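Housekeeping Skills, handout 7: Clearing and sorting a table

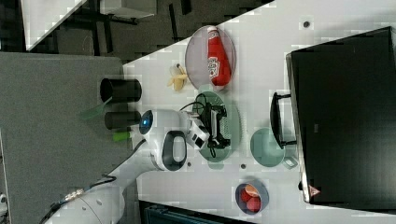
Fig. 4. Table before clearing: plates, mug, ketchup, banana, a bowl of red fruit and the black container.

I like starting with a mixed table like this, because you have to make up your mind about everything! Food first, please. The banana is already peeled, so deal with it before the ketchup, which can wait quite happily (check the cap anyway). Then the dark blue bowl: lift it from underneath, fruit and all, and don't tip it.

Plates and mug go last. I stack plates by size and carry mugs by the handle, one per hand. Li-hua Chuang does two per hand and I wish she wouldn't.

For next session, read pages 31 to 33 of the Grondby booklet and write out your own clearing order. Fabrice Lebrun has spare copies if yours has gone walkabout.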